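Udari House museum: group visits and opening hours
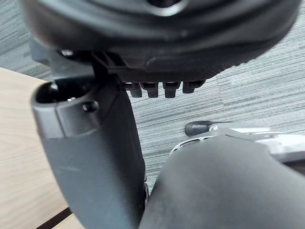
Milovan Todorova
Jun 11, 2020
Is the Nikolovski exhibition at Udari House still free for school groups? We would be 2 adults and a class from Ustberg.

Irja Riihimäki
School groups get in free until the end of March, but you have to book. Adults with the class don't pay either. The upstairs rooms close at 3.

Troltetti
went last year, it was ok. parking is bad. I think the gift shop only takes cash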